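Sorting Small Items With a Box Lid

Bedside electronics and small accessories tend to spread over whatever flat surface is nearest. The method below uses the lid of a shallow cardboard box as a sorting tray and a cylindrical container as an upright holder. Both can be set on a made bed, which gives a work surface at a comfortable height.

1. Pull the quilt flat before setting the lid down. A fold under one corner will tip the tray and send round objects to the low side.

2. Place the lid open side up. Raised sides of an inch are enough for chargers, earbuds and hair clips.

3. Collect loose items from the bed first, then from the desk and the chair. Bags and clothing are handled separately. 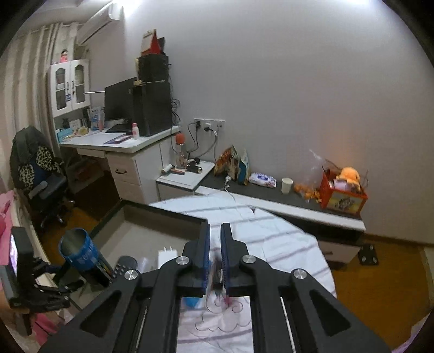
4. Coil thin wires before they go in. Wind each one loosely over two fingers and close the coil with a paper clip or a twist tie. Tight bends near the plug shorten the life of the cord. Wired earbuds get a coil of their own — mixed coils tangle again within a day.

5. Lay chargers with the prongs facing the side wall of the lid. Clear plastic bags can be kept for spare screws and adapters.

6. Stand the container inside the lid, away from the corners. Pens, brushes and other long items go in upright. Check a metal rim for sharp spots before use.
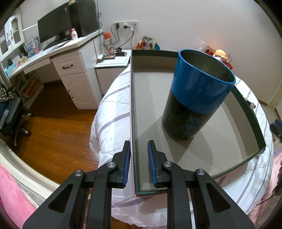
Container standing in the lid, open end up.

Weight limits: plain cardboard sags when lifted by one side. I keep the total load under 600 grams, with no more than 275 of that in the container. Carry the lid with both hands, one under the base. For heavier loads, line the bottom with a second sheet of cardboard cut to fit.

Cleaning: wipe the container with a damp cloth and dry it fully. Cardboard should only be brushed.

Dewanti Siregar, 13 April 2018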